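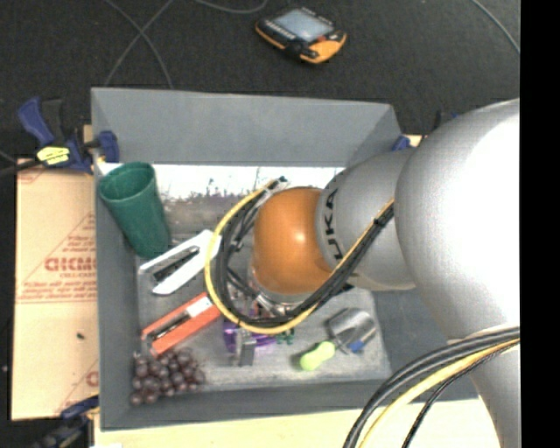 Photo: Jeronance / Kindetti

One big bin or a bunch of little drawers? Settle this for our house

17 comments | 6 shares

mudroom_mags
OK so we moved to Burnby in February and I have been living out of one giant tub of small stuff ever since. You know the stuff. Picture hooks, tape, the little wrench that came with the bed, birthday candles, a key to something. My husband thinks the tub is great and wants to keep it forever. I want a wall of tiny labeled drawers like my grandma had in her sewing room and I want it so bad I've been looking at them at 6 in the morning with my coffee.

His argument is that you always know where a thing is, it's in the tub. My argument is that last night I spent a good chunk of the evening digging for a AAA battery and came up with four dead ones (I think dead? who knows, they all went back in the tub).

What do you all do? And please be nice to him, he reads this forum lol

pinecone88
Team tub, sorry! I had the drawers. I had the label maker. I was so proud of it and then my kids put a grape in "fuses." The trouble with little drawers is everything has to be something. Where does a single shoelace go? You end up with a drawer called MISC and then another one called MISC 2, and now you've got a tub again, only slower.

grout_expectations
Hard disagree with pinecone. MISC is fine! You're allowed one MISC. The point is that the stuff you reach for every week gets its own spot and the weird stuff goes in MISC with the shoelace. I've had the Sani cabinet in my laundry room for 10 years, the one with the see-through fronts, and I can find a picture hook in the dark.

pinecone88
I'd like to see the picture hook in the dark thing

grout_expectations
Come over, bring a flashlight for yourself

tallboy_tess
I do shallow. That's my whole religion on this. It isn't the tub that gets you, it's how deep it is. Anything taller than my hand and the good stuff sinks, and then I'm up to the elbow getting poked by a thumbtack. I use old baking sheets with a lip on them, stacked on a rack I got at a bakery closing, and you slide one out and everything's sitting there in one layer looking at you. Ugly as sin. Works great.

mudroom_mags
Oh I LOVE the baking sheet idea. Do things roll around when you pull it out?

tallboy_tess
Marbles and batteries do. I put that rubbery shelf liner down on the battery one. Don't put it down where you keep tape, ask me how I know

old_dorchester
I'm going to be the grump. You don't have a storage problem, you have too much stuff. When my mother passed we went through her kitchen drawers and there were twist ties in there older than me. Do you need the bed wrench? When did you last take the bed apart?

mudroom_mags
In February. When we moved. With the bed wrench.

old_dorchester
Fair enough. Keep the bed wrench.

snackdrawer
lol

quilt_or_flight
Tape the bed wrench to the underside of the bed! We do it with everything now. The little key for bleeding the radiator is taped behind the radiator, the table one's under the table. I've never once regretted it and it takes a whole category out of the tub.

One thing I'd push back on though, grout, is the cabinet. Those see-through ones get pricey fast and the drawers are made for screws. A roll of packing tape won't go in. Scissors won't go in. So you buy the cabinet AND you still need something for the big stuff, and now you have two places to look.

grout_expectations
Scissors hang on a hook, come on

quilt_or_flight
In your house maybe. In my house scissors live wherever my son last had them

hobbyhorse_hal
Long post, sorry, this is my topic. I fix up old radios and lamps so I've got more little pieces than any sane person. I've done all of it, cigar boxes, muffin tins, fishing tackle trays, baby food jars with the lids screwed to the underside of a shelf (looks wonderful, you will hit your head). At one point I wrote up a list of what was in the garage and quit at 900 with the left side still to go.

Where I've landed is both. There's a big bin by the door and it's the only place anyone is allowed to drop things. Then when I've got a ball game on I take a handful out and put it away in the proper spots. If I skip a month the bin gets full and my wife starts making comments. But the rest of the family only has to remember one thing, "put it in the bin," and they'll go along with that. They were never going to learn my drawers. I barely know my drawers.

mudroom_mags
Hal this might save my marriage. He gets the tub, I get the wall. And he never has to open one of my drawers, which to be fair I'd rather he didn't.

pinecone88
Who's doing the sorting though

mudroom_mags
...me. It's going to be me.

tallboy_tess
Make him do the batteries at least. You can get a little tester for next to nothing and my husband thinks it's a toy, he tests batteries that aren't even ours

mr_mudroom
Husband here. I made an account for this. I would like it noted that I found the AAA. It was in the tub.

mudroom_mags
It was under the candles and it took him twenty minutes

grout_expectations
Welcome! What's your position on see-through fronts

6 shares | Load more comments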